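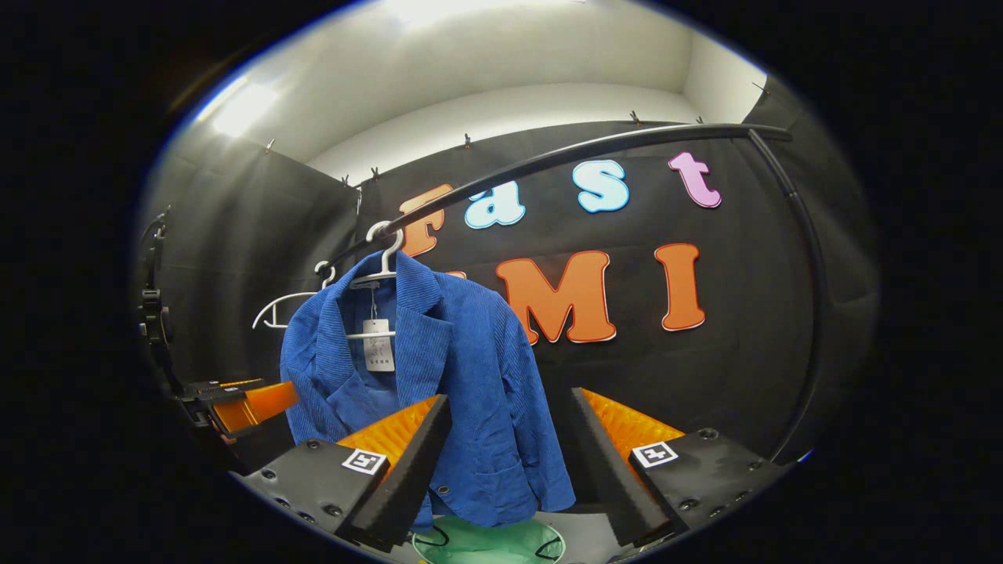 Drakuvow List, Digest 639, message 11

From: Senga Niven
Date: 2020-04-25
Subject: Re: [Drakuvow] Blue cord jacket on white plastic hangers

Ludmila Zeman wrote:

> Dear all,
>
> The blue cord jacket is on the rail at last and I think it looks very well. I've put it on one of the white hangers from the Editz bundle, with a paper tag inside the collar on a string so it doesn't show from the side. I know some of you wanted wood. The plastic ones are light, they all match, and we can have as many as we like for next to nothing.
>
> I'd suggest we do the whole rail this way. Zwane say in their leaflet that a good plastic hanger is "kind to every shoulder", and I'm inclined to believe them. I'd also like us to stop stuffing sleeves with tissue, which takes all evening and makes the jackets look like scarecrows.
>
> If there are no objections by the end of the week I'll order another batch and pass the wooden ones on.
>
> Ludmila

Ludmila, and everyone,

I object, or half object. Please don't pass the wooden ones on yet.

It does look well. Blue cord nearly always does from a few feet off, and the wide lapels are doing a lot of the work. My trouble is with the claim that a hanger can be kind to every shoulder. Whose shoulder? A corduroy blazer is a heavy thing compared with a shirt, and all of that weight comes down on the two arms of the hanger. The leaflet was written by people with hangers to sell. I've read it twice and it doesn't mention weight anywhere.

I had a brown cord jacket on a plastic hanger from November until the end of winter, in a dry cupboard, not touched. When I took it out there was a little peak at the top of each sleeve, like a pinch in pastry. Steam brought one of them down. The other is still there if anyone wants to come and look at it when we're allowed. One jacket isn't proof of anything, I grant you, but it's one more than Zwane offer.

The blue one has creases near the elbow in the sleeve. I can't tell from a picture whether they're wear or storage and I don't think anybody else can either, so I'd rather we didn't write "crease-free" on the list entry, as the draft does at present. "Some creasing to sleeve" is fair. The draft also says "all buttons present". I can see one, low down on the front. Would whoever has it to hand undo it and look properly, cuffs as well? The cuff I can see is plain.

On tissue, I agree with you more than you'd expect. Most of what we stuffed last year was overdone. But a single loose roll in the top of the sleeve is two minutes' work and it isn't the same as filling the arm to the wrist. Could we keep the first and drop the second?

The tag I'm less sure about. A string inside the neckline is tidy, and I'd much sooner have that than a pin through the cloth. Only what is it tied to? If it's the small label at the back of the collar, that label is held on by a few stitches and every customer who comes along will give the tag a tug to read it. I'd tie it to the hanger — and yes, I know, then the tags get swapped when people put things back on the wrong one. We had that with the Ivora coats and it was a nuisance. A loop through the buttonhole would do for both worries, though it would show.

I would also ask for printed prices. Script-like marks running up the middle of a tag is charming until somebody has to read it without their glasses, and I include myself.

As for cost, Ludmila gives "next to nothing" and the Editz sheet gives 18 pence each, before postage. I'm not going to quarrel over that. I do wonder why we need more, when there's a bare one hanging right beside the jacket. Last time the stock book was added up we had 978 hangers of all sorts across both stores, and I've yet to meet the person who has been short of one.

So what I'd propose is plastic for shirts, blouses and anything thin, the wooden ones kept back for cord, tweed and coats, and no order for now. Leave the blue jacket where it is if you like and let's look at its shoulders again in November. If they're still round I'll say so on this list and eat my words.

One other thing. The lower pocket wants checking before it goes out. I found a bus ticket, two mints and somebody's door key in the last lot, and the key is still on my windowsill.

Senga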